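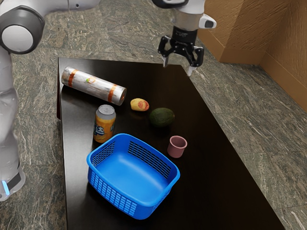
When my sister was expecting her second, a cousin mailed her a laminated card titled Foods for Mother. It had a green column and a red column. The red column was longer. Soft cheese was on it, fair enough, and so was raw fish, but then the card got into its stride and took away pineapple, eggplant, cold water after sundown and anything described as "windy." My sister put it on the fridge under a magnet and ate a bowl of pineapple in front of it.

I have been thinking about that card because I am now the one being fed. I am nursing a daughter who eats as if she's being paid by the ounce, and everyone I know has an opinion about what should go in at my end. Garlic will put her off the milk. Garlic will make her love the milk. Broccoli gives her gas, beans give her gas, and a woman in line at the pharmacy on Vevusgate told me that worry gives her gas, then asked if I was worried.

My complaint is with the whole style of this advice, which treats a mother's dinner as a safety inspection. Some of the rules are good ones. I skipped the high-mercury fish, I took the folic acid, I didn't drink. A doctor or midwife can give you that list in a few minutes, and most of them do it without a laminator. What gets piled on afterward is folklore, marketing and other people's nerves, and it all arrives in the same firm tone, so a tired person at six in the morning can't tell the part that matters from the part about eggplant.

Then there's the merchandise. I was sent a sample box of Morov lactation cookies, and they were oatmeal cookies. I have nothing against an oatmeal cookie. I ate the box. But I could have made a tray of them for the price of the ribbon, and I'd have put in more raisins. The leaflet inside invited me to track my "nourishment journey" and suggested I have 3 cookies a day, spaced out, which tells me the author has never been alone with a box of cookies at night with one free hand.

That one free hand is the thing the advice leaves out. I'm told I need 300 extra calories, or more, depending on who is talking and which end of the business I'm at. Fine. Who's cooking them? The meal plans I get forwarded feature salmon with a lentil salad, and a little dish of seeds on the side, as though the seeds had come by to see the baby. I'd love the salmon. What I eat is toast over a sleeping head, and I brush the crumbs out of her hair and call it bath time.

The best nutrition advice I got came from Liesl Rainer, a retired midwife who lives two doors down. She came by in February with a pot of bean soup and a loaf, looked at my kitchen counter and asked what I could reach from the chair. The answer was a lamp. She moved a side table over, put on it a jug of water, a bag of nuts, some bananas and a block of cheese with a knife already in it, and went home. No columns. I ate better that week than I had in the 6 before it.

So my proposal is modest. If you know somebody who is pregnant or nursing, and you feel a fact about food rising in you, cook it. Think she needs iron? Bring a stew. Calcium on your mind? There's a decent yogurt at Villalobos, and they open at seven. Sure that she shouldn't be having spicy food? Bring her something mild and let her add the hot sauce after you leave. You may keep your views on pineapple as long as you wash up the bowl.

The hospital could do its part too. I left Rornow with a folder holding 10 handouts, and the one on diet was a drawing of a plate divided into wedges. A phone number for someone who delivers hot lunches would have fit on the back.

My sister still has the card, by the way. She offered to send it to me. I told her to send pineapple.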